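Home | Features | Rooms | Kitchen | Subscribe

The Orange Basket and Me

7 min read

I own 42 baskets. I know this because my sister-in-law bet me dinner that it was under 30, and I went through the house one evening in September with a pencil and the back of an envelope. She bought me noodles. I had to go home and look at the envelope.

In my defense, they didn't all come at once. There were the wicker ones from my rattan years (beautiful, and they snag every sweater you put in them), then the felt ones, which slump, and then a whole family of wire ones from Kekana that left little grid marks on the bread. I bought canvas cubes to hide the cables and then bought a bigger canvas cube to hide the canvas cubes. You get the idea.

And the one I reach for, every single day, is orange plastic. Shiny orange plastic, with slots! It looks like something you'd carry tennis balls in. I found it at Mastiler, the big cheap homeware place out past the ring road, on a bottom shelf between the dustpans and the paint trays, and I bought it to get through a move. That was two apartments ago.

I've thought a lot about why it won. Part of it is the slots. With a solid box you put things in and forget them, and six months later you buy another roll of tape because you're sure you don't have one. With the orange one I get little slices of whatever's inside – a bit of cord, a corner of something dark, something pale behind it – and that's enough to jog my memory. I don't need to see the whole charger. I need to see enough of it to know I shouldn't go looking in the bedroom.

The other part is that I don't have to be nice to it. My Lirkero baskets, the woven ones with the leather tabs, cost me more than I've ever told anyone in my family, and I find I can't throw a screwdriver into one of them. I lay it in there like I'm putting a baby down. The orange basket I can kick across the hall with my foot while I'm holding the laundry. I rinse it in the tub when it gets grubby. I've stood it upside down in the yard and put a plant on it.

So when I finally decided to deal with the other 41, I used the orange one to do it. The plan was simple, or it sounded simple at 2 in the afternoon with a coffee in my hand. Go room by room, fill the orange basket with whatever doesn't belong there, carry it to wherever it does belong, come back. No piles on the floor! Piles are where I always go wrong. I make a lovely pile, I get hungry, and the pile lives there till Christmas.

The kitchen went fast. The desk did not. I'd been using one of those Skunex drawer systems, with the little clip-in dividers, and I'd spent so long clipping in dividers that I'd never stopped to ask whether I needed a slot for binder clips. I don't. I have never once bound anything. Out came the clips, the dead pens, a stack of instruction booklets for things I gave away, and so many cables. I'm a person who keeps cables – I can't explain it, I just feel that the one I toss will be the one that fits.

The hall closet took the rest of the day and part of the next. I'm still not sure I finished it. I closed the door on it, anyway, and it stayed closed.

I'm down to 17 baskets now. The felt ones went to a neighbor who knits, the wire ones are in the shed holding flowerpots, and the Lirkero pair moved up to a shelf where they can be admired and left alone. The orange one has no fixed spot. It spends most of its time by the door or on the table, half full of stuff on its way to somewhere else, and my sister-in-law has started asking where she can get one.
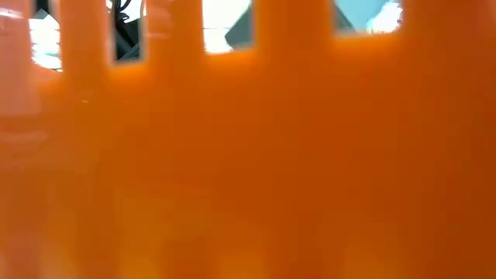
Orange plastic, up close, with a few slices of what's behind the slots.

Contact us | Copyright | Back to top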